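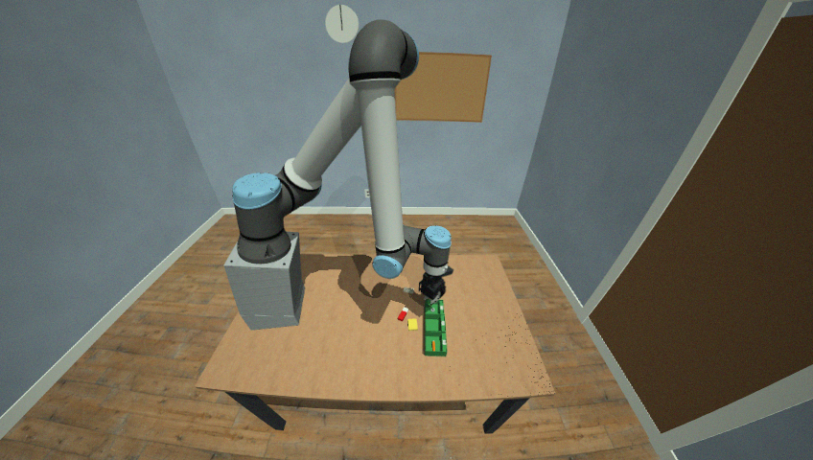 A rendering shows a wooden table with a long green tray

Print | E-mail

Wokomby will close its public records counter for 14 days in February while shelving is replaced, facilities manager Duangjai Thepsuriya said.

Requests filed online will be processed within eight working days, up from seven. Nearly 8 percent of paper files will move to off-site storage under a contract with Kaimal. Certified copies must be collected at the side entrance before 4 p.m.

E-mail this story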